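Reusing Foam Fruit Nets for Gift Bundles

If you buy fruit from a wholesale market, you probably have a drawer full of those stretchy foam nets. I used to throw mine out! Then my neighbor Munther Tannous brought over a melon dressed in two of them, and I've been wrapping fruit this way ever since. It takes maybe five minutes and it looks so cheerful on a table.

What you need

2 foam nets in different colors (yellow over orange is my favorite)
1 piece of firm fruit, or a few small ones in a thin bag
Soft string or a rubber band
A paper or card tag

Getting the nets ready

Shake out any crumbs and wipe the nets with a barely damp cloth. Let them dry flat. Old nets get brittle, so give each one a gentle tug before you start, and toss any that snap. The ones from the Dendholm market stretch really well, and I had 47 of them saved up by the end of October (yes, I went through the whole drawer).

Wrapping

Pull the first net up from the bottom of the fruit and fold the top edge down a little. Slide the second net on from the other side, so it covers most of the first but leaves a rim of color showing. Gather the loose end, twist it once and tie it tight. Fluff the leftover strands with your fingers and you've got a tassel!

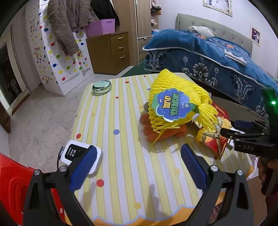 Yellow net on the outside, orange peeking out underneath, with a cloud-shaped tag attached.

Adding the tag

Hook the tag through one of the openings in the net before you tighten the knot completely. I save printed tags from store-bought fruit and snacks, but a shape cut from a cereal box works too. Clouds and leaves are easy for kids to cut out.

Setting the table

Patterned tablecloths are great with these, so don't worry about clashing. Put the bundle down first, with the tassel pointing to one side, then add a tin of cookies or something wrapped in red and gold. Leave a bit of cloth showing between things.

Wrapped fruit bruises like any other fruit, so check under the net every couple of days and eat it while it's good. The nets can go straight back in the drawer for next time.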